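The apartment on Bretura Street had to be empty by the end of February. Abelardo Castaño had the keys to 424 and a list from his sister, who had done the kitchen already and gone home with a bad back. What remained was the bathroom, the hall closet and the drawer.

Every place their mother had lived had a drawer. In the Modmont house it was under the telephone. In 424 it was the bottom one in the dresser, and it stuck. He sat on the floor and pulled until it came out all the way and landed on his shin.

He had meant to sort it there. Instead he tipped the whole thing into a grocery bag, drove it to his own place and left it in the hall for 18 days, where he stepped around it in the morning and again at night.

His sister called at 6:30 one evening.

"Did you find the blue brush?" she said.

"Which blue brush?"

"The round one. She did my hair with it before school. You used to scream when she came near you with it."

He said he would look. When he hung up he took the bag down to the basement, where there was a table and a good light, and spent what was left of the evening on it.
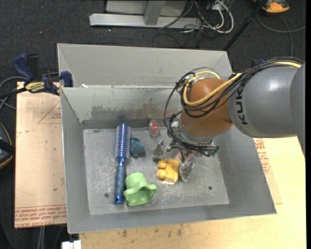 The blue brush, with the small things.

The brush was longer than he remembered. He had thought of it as a heavy thing, and it weighed almost nothing. He turned it over and ran his thumb across the bristles, and his scalp tightened the way it had when he was seven.

He couldn't place the rest. The green thing, something like a cup, might have come from the neighbor's kids, or from one of the boxes his mother used to bring home from the church sale at Gisler and never unpack. He put it to one side, then put it back.

At ten he called his sister.

"I have it," he said.

"Does it still have the hole in the end? She hung it on a nail."

He looked. "It has the hole."

"Okay," she said. She was quiet for a while, and he could hear her television. "You keep it until I come up."

He found a nail in the coffee can by the stairs and went to look for the hammer.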